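Vunstead Short Courses: Packing and Storage
Handout 3. Rigid cases and soft goods
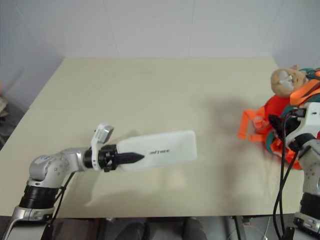
Fig. 1. Flat white case with rounded corners, held over the packing table; soft items in a pile to one side.

3.1 Surface
Use a smooth table at a working height of 900 mm. Clear a space at least 60 cm wide before any case is brought to it. Soft goods stay at the side until sorted.

3.2 Order of work
Sort by thickness, then by length. Anything that keeps its shape when folded counts as firm; the remainder is fill. A rigid case with a matte surface slides less than a glossy one but marks more easily – lay it on cloth if it is to be stacked.

Long flat cases go in first, against the longest wall of the box. Lettering faces up, so that the case can be identified without lifting it. Soft items follow, rolled for the ends and folded flat for the top. Do not force fill under a case that already lies level.

3.3 Rounded corners
A rounded case leaves a small gap at each corner of a square box. In the Busa method the gaps are left open. In the Wijesinghe method they are filled with the smallest soft items – slower, but the case shifts less in transit. Both are accepted in the June assessment.

3.4 Exercise
Pack one rigid case and 11 soft items in a Prava box, size 14. Record the order used and any item left over. Bring the sheet to the next class.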